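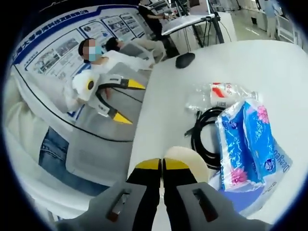

5. Clearing the Table

1. Remove bottles and cups first.
2. Coil each cable loosely. Do not wrap it tight.
3. Put tissues and other small items in the Prusent tray.
4. Wipe the top with a damp cloth.

Caution: Keep liquids at least 24 inches from cables.

Cables go in the drawer last – check both ends for grit before storing. A coil left under a bag, like the black one on the white oval table, is easy to drag off with the trash. Lift the bag straight up.

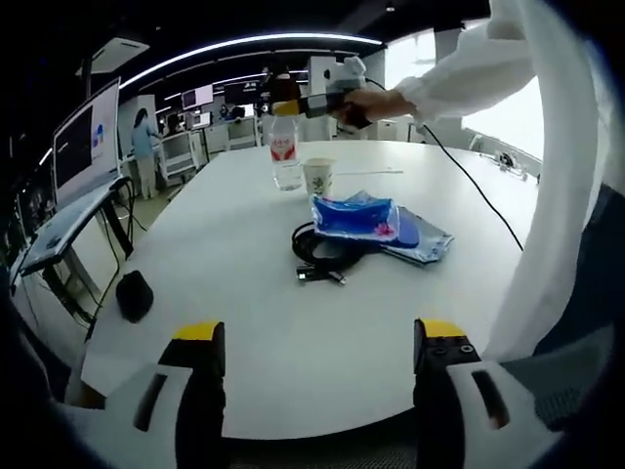 Note: Cups with drink left in them go to the sink. Do not empty them into the trash bag. On a shared table, a paper cup standing behind a blue plastic bag is easy to knock over, so move the cup before the bag.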